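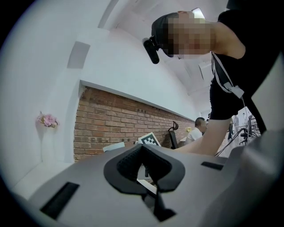
Work to refit the former packing floor at Nikbridge has finished and the room is back in daily use, building manager Gremell has confirmed. The room closed in September for repairs to the floor, new wiring and a change of layout, and reopened under the same tenancy arrangements as before. The exposed red-brown brick wall has been kept, with white wall above it, and the small cluster of pink artificial flowers is still mounted on the white wall at the side. Gremell had considered boarding the brickwork to carry cable runs, but dropped the plan after a survey found that the mortar was sound and that cables could be brought in by another route.

The brickwork was brushed down, repointed where needed and given a clear sealer to stop dust settling on the desks. The sealer is a breathable type, chosen to let moisture leave the wall during the heating season. Gremell said it would be inspected each year and renewed every five years, or sooner if dust is reported.

The plank floor took up most of the programme. Boards were lifted along the length of the brick wall so that the joists could be checked, and most were put back in their original positions. Damaged boards were replaced with reclaimed timber from a store elsewhere on the site. The contractor, Moser, levelled the floor by packing the joists from below, which kept the sanding to a minimum. The old boards had been sanded at least once before and there was limited thickness left to work with.

Moser also renewed the wiring on the white wall side. Outlets there had been fed from a circuit shared with the corridor, and tenants had complained of trips when the kitchen next door was busy. The room now has a circuit of its own. The corridor supply is unchanged and will be dealt with in a later phase, for which no start date has been given.

Heating was not part of the contract. The existing radiators were taken off to allow the floor work to proceed, flushed, and refitted on the same brackets. Tenants had asked for extra units at the far end of the room, and Gremell said it would review temperatures over the winter before making a decision.

The change of layout is aimed at keeping the work surfaces clear. Under the previous arrangement cups, stationery and small tools were left out on the tables overnight, and the cleaning contractor was instructed not to move them. As a result the tops were often not wiped for weeks. Endow, which manages the bookings for the room, has now issued a short set of rules under which tables are to be cleared at the end of each session and loose items placed in open trays. 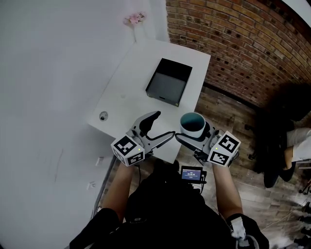 The rules apply to all users, including those with a regular booking. Mugs may be used at the tables but are to go back to the kitchen at the end of the session, upright and empty. Rolls of tape, lids and other small articles go in a tray. Trays are shallow and have no lid, so that the contents can be checked from above, and they are to be left on the table they belong to. Anything found on the floor at closing is taken to the building office and held there for 2 weeks.

Cables on the floor are covered by a separate note. Users may run their own leads during a session but must coil them before leaving. Taping leads to the planks is no longer allowed — residue from earlier taping had to be scraped off by hand before the boards could be sealed, and Moser charged for the time.

Endow said the clearing rule had been tried in a smaller room on the same site before being extended. The trial led to one change. Trays had at first been kept on shelves by the door, and users tended to leave them there at the end of the day. Keeping the trays on the tables was found to work better and the shelves have since been removed.

Table positions are no longer fixed. The previous plan had the tables in rows facing the windows, with a narrow passage behind. Users can now move them as they need, provided that the route to the door is kept clear and the tables are lifted and not dragged. Felt pads have been fitted to the legs. Chairs are to be pushed in at the end of a session, and may not be stacked against the brickwork, where earlier stacking had chipped the face of several bricks.

Gremell put the closure down to the condition of the floor. A routine inspection had found movement in the boards near the middle of the room, and the load allowed on the floor was reduced at once. Some users were moved to other rooms on the site while the work was done, and one regular booking was lost. Full loading has now been restored. A notice giving the limit is fixed inside the door, and any single item heavier than 200 kilograms has to be agreed with the building office before it is brought up.

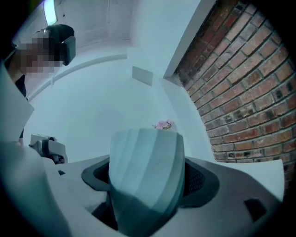

The Nikbridge room in use.

Opening hours have been extended slightly under the new arrangement. The room can be booked from 8 in the morning, with access through the yard entrance until the main doors open. Evening bookings are unchanged. Charges have been held for existing users until the end of their current agreement, after which the standard site rate will apply.

Some items remain on Moser's list of snags. A length of skirting is to be refixed, the door closer needs adjusting, and there is a gap between two boards near the threshold that will be filled once the timber has settled. The contractor will return outside booked hours and users do not need to clear the room for the visit.

The next phase covers the corridor and the shared kitchen, where the worktop and sink are to be replaced. During that work mugs will be washed in the ground-floor kitchen, and Endow has said it will put up a notice beforehand. Comments on the layout can be left at the building office or sent in with a booking.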